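# Keeping the Mellby cell in service

The packing cell at Prosteo's Mellby site is inspected every two weeks by Felicja Duda, maintenance lead for light automation. Ms. Duda took over the cell in October and has since rewritten most of its service sheet. She spoke about the routine at the bench beside the cell, with the arm powered down and the cover of the gripper already off.

The old sheet, she said, was organized by component, with a page for the arm, a page for the gripper and a page for the camera at the wrist. "A technician could complete every page and still hand back a cell that closed its fingers in the wrong place. The parts were each in order. The relation between them had not been checked."

Her own sheet begins with the fingers. Both are removed, wiped with a dry cloth and laid on a flat plate. A finger that rocks on the plate is replaced. The screws are then refitted by hand, tightened with a torque driver and marked with a line of paint across the head, so that any later movement can be seen without tools. "Themba Pretorius used to tighten them by feel, and he had a very good feel," Ms. Duda said. "But he works at Setlow now, and we cannot send for him each time."

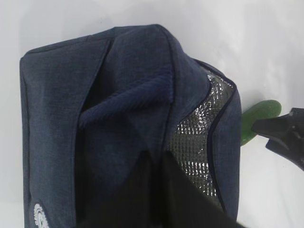 Calibration of the wrist camera follows, and it takes the larger part of the morning. The lens is cleaned first, the bracket is checked for play, and the arm is driven through a set of fixed poses over a printed target. Only then does Ms. Duda bring out ordinary goods. She prefers soft items with an awkward opening, such as a navy fabric bag with a silver lining, and she spends some time on the exposure. "The lining throws back small bright points, and the finger in front of it is almost black," she said. "If I set the exposure for one, I can lose the other. I want the edge of the finger to stay readable against the foil."

The exposure values are written on the sheet by hand and copied to the site log by Kinga Lengyel, who keeps the records for all the cells at Mellby. Ms. Duda asked for this arrangement after a software update cleared the stored settings. "We had the numbers on paper, and we were running again before lunch."

The cell completes around 3000 cycles between inspections. The wrist cable is the part that suffers most, and it is replaced on a fixed schedule whether or not it shows wear. Ms. Duda would like to see the clamp moved farther back along the arm, and a revised bracket has been requested from Dobos. Driss Mansour, who supervises the shift, has agreed to a trial.

Asked what she would change next, she named the lighting – the present lamp is adequate, in her view, but its mount loosens. She then refitted the gripper cover and signed the sheet.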